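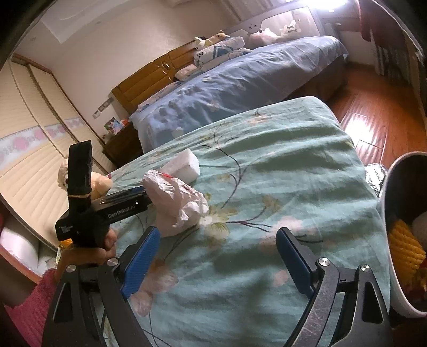 Hi, and welcome to Fedoruk! I'm the one who answers the phone, writes this page and teaches the Monday beginners, so if you've found us by any route at all, you've probably already talked to me.

We're a small sewing and mending school on the second floor at 311 Larnix Street, right over the shoe repair place (come in by the side door, the front one sticks). I started it after years of hemming curtains for other people and getting asked, over and over, "could you just show me how?" Well, yes, I could! The first class was four people around my kitchen table, two of them sharing a pair of scissors, and I went home happy. I was already home, but you know what I mean.

These days we run classes five evenings a week. Beginners start with a pillowcase, then a tote bag, and after that it's up to you. Lots of folks want to fix jeans. One group got hooked on quilts last winter and they're still at it, and their Renuvgate quilt has nearly 100 squares now, with a border nobody can agree on.

You don't need your own machine. Ours are older Kornix models, heavy as anything, and I love them even when the bobbin winder acts up. Bring fabric if you have some, or dig through the scrap shelves for free. We close for two weeks in July so I can clean, oil everything and sleep.

I should say that I'm a talker. If you like a quiet room, try the Thursday open studio, where I mostly sit in the corner with my own mending and let you get on with it. There's coffee, and the good iron is the one on the left.

Filed under: About Us, Classes, Mending & Making

Contact | © 2021 Fedoruk Sewing School | Back to top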